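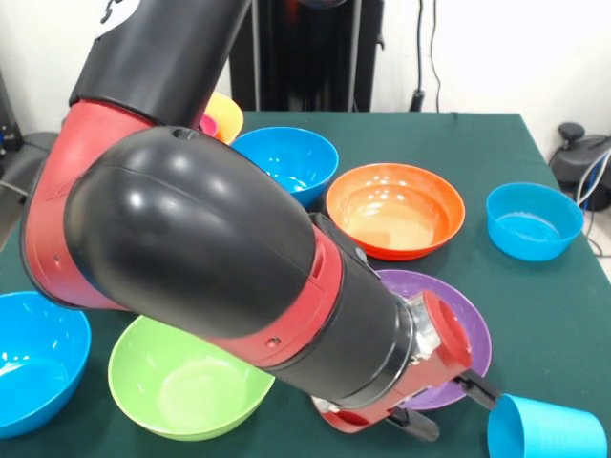

How to Run a Bring-a-Dish Supper for a Street or a Small Hall

Posted by Titilayo Okonkwo, April 9, 2019

I have been helping with shared suppers in one form or another since I was old enough to carry a jug without spilling it, and I still get a flutter in the stomach on the afternoon of one. Will there be enough rice? Will we end up with six trifles and no bread? (We did once. Everybody was very polite about it and the children were delighted.) What follows is the way I do it now, after a good many muddles, and you are welcome to pinch whatever suits you and leave the rest.

Step 1. Pick the date and say it often

Choose your evening at least a month ahead. Our big one is in July, when it stays light and people can spill out of doors with their plates. Put a note through the doors, then another a fortnight later, and mention it to everybody you meet at the bus stop. People mean to come and then forget, bless them, and a second note does wonders.

Step 2. Make the list before anyone cooks

Rule a sheet of paper into four columns: hot dishes, cold dishes and salads, bread and rice, puddings. For 24 people I aim for five hot dishes, four salads, three lots of bread or rice and three puddings, and that has always left a bit over for taking home. Let people choose their own column, but once the puddings are full, they are full! Be cheerful and firm. If somebody really doesn't cook, ask them for squash, butter or ice, as these are the things that get forgotten every single time.

Ask each cook to write down what is in the dish as well. A slip of card folded in half will stand up nicely beside it. Nuts, milk, eggs, wheat, fish and meat are the ones I always ask for by name.

Step 3. Borrow or buy the tableware

My friend Lutfa Selvanayagam and I bought a set of plastic bowls and plates between us years ago, and they have been to more parties than I have. Plastic is light to carry and it bounces, which matters when there are small children about. If you would sooner borrow, ask early, and put a dab of nail varnish on the bottom of anything that has to go back to a particular kitchen.

Allow one plate and one bowl each and a few to spare. Cups are another matter. People put them down and wander off, so I take half as many again.

Step 4. Lay out the tables

Keep the food table away from the door, and pull it out from the wall so there can be a queue down both sides. It halves the wait. Put a cloth on first and tuck the corners under, then set things out in this order: plates, bread and rice, hot dishes, salads, and the forks right at the far end. Forks at the beginning are a nuisance, you only have to hold them in your teeth while you help yourself to curry.

Drinks want a table all to themselves, well away from the food, and so do puddings if you have the room.

Step 5. Keep hot things hot

Ask for hot dishes to arrive fifteen minutes before you eat and no sooner. Wrap each pot in a thick towel with the lid on, or put it in a low oven if the hall has one that works (do test it beforehand). Cold dishes with meat, egg or cream stay in the fridge or a cool box until the last moment. Anything that has sat out for two hours goes in the bin, I'm afraid, however lovely it was.

Step 6. Clear up while people are still chatting

Fill two washing-up bowls with hot water before the puddings go out, one soapy and one for rinsing, and lay a stack of clean tea towels next to them. Somebody will always drift over and start. Scrape the plates first, wash the cups before anything greasy, and leave the big pots to soak until last.

Save your margarine tubs for weeks beforehand so that leftovers can go home in something you don't need back. Then take the list off the wall and keep it somewhere safe, because you will want it next year when you're trying to remember who made the aubergines.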